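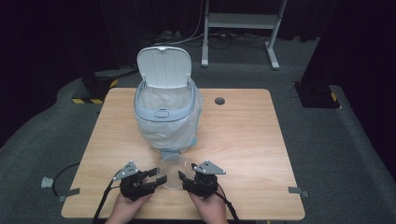
Both hand-held grippers on a clear round lid. Bin open at the back of the table, bag folded over the rim.

May 1, 2024 -- posted by the Skumard bench crew

Bench rules in practice: hand-held grippers, table work

Short one this time. The Plomivix rules got rewritten over the summer break and a few people asked for the table section on a page they can open on a phone, instead of digging through the full document (101 pages, yes, we know). So, the table section, plus notes. Wording is ours, the numbering in the real thing is different. If the two disagree go with the real thing.

Applies to anyone recording with the hand-held pair. Doesn't cover the arms, they have their own sheet at Pultano and it's a lot stricter.

Before you start

Table clear except what's in the task. Phones, mugs, spare lids, tape rolls, all off. Sleeves up. Rings and watches off if they catch the light, bracelets off full stop.

Check the marker plates. The grey triangle with the white dots on each gripper has to be tight and clean. Give it a wiggle with a finger. If it moves, stop and tighten, don't "just do a couple first". A plate that shifts halfway through wrecks the whole session and you won't find out til the tracking gets checked. We binned 2384 recordings in July over one loose screw. Still sore about it.

Dots: dry cloth only. No sprays, no alcohol wipes, the coating comes off.

Cables

One cable per gripper, each one dropping away on its own side. Left to the left, right to the right. They shouldn't cross over the tabletop and they shouldn't cross your body. If you catch yourself lifting an elbow to get round one, put the grippers down and re-route.

Slack -- enough to reach the far edge of the table with your arm straight and no more. Extra goes on the floor behind you in a loose coil. Not wrapped round the table leg please, somebody pulled a connector clean out that way.

Floor cables by the stands: leave them. If you think one is a trip hazard report it and wait, because moving it yourself usually moves a stand as well.

Stands and tape

Yellow and black tape on a stand base means keep your feet off and don't nudge it. Applies to chairs too. If you bump one, say so straight away, no drama, we redo the calibration and carry on. It takes 20 minutes. Not saying anything costs a day.

Curtains stay closed while recording. Last one in checks the gap.

Clear plastic

Gets its own heading now, it caused the most arguments. Lids, cups, film, anything see-through. Hard to spot on pale wood, for you and for the cameras both.

-- Keep it over the bare part of the table, away from the grommet hole.
-- Grip at the rim. Pinching across the flat part bends it and then it pings off somewhere.
-- Two grippers on one light thing: bring both in, let one take the hold, then the other. Squeezing from both sides at once and it buckles.
-- Dropped it? Pick up with a gripper if it's on the table and keep recording. If it's on the floor, end the take.
-- Cracked lids go out. No sharp edges on the bench, even for "just one more".

Bins and bags

Lid position gets set before the take and is written in the task card. Open means fully back, not half way. Liner folded over the rim all the way round so it doesnt slide in when something lands on it. A bag that bulges at the front is ok as long as it isn't sitting under whatever you're about to grab.

Never push a gripper down into a bin to flatten the bag. Thin plastic gets in the jaws and it's a pain to get out. Use your hand, between takes.

Only clean items in the task bins. Food wrappers and tissues go in the real rubbish by the door.

Hands and breaks

Fingers behind the jaws always. They look harmless and mostly they are, but a pinch still hurts.

Break every 5 takes on two-handed tasks. Wrists mainly. The old rule said "as needed" which meant never. Put the grippers down on their sides, plates facing up, not hanging off the edge by the cable.

If your hands are shaking or you're speeding up to finish, stop there. A slow tidy take is worth more to the Pastor team than a quick messy one, they've told us so more than once. They are also the ones who have to label it.

When you finish

Grippers wiped and back on the hooks. Lids counted against the card. Scraps of tape and paper off the carpet, including the ones that aren't yours. Note any bumps, drops or odd behavior in the log -- one line is plenty, but with the take number or we can't find it.

Questions about the Plomivix numbering to the bench desk. Printed copies there too, the one on the wall is the old verson so ignore it untill we get a new one up.

Contact: Skumard bench desk | © 2024 Skumard | Back to top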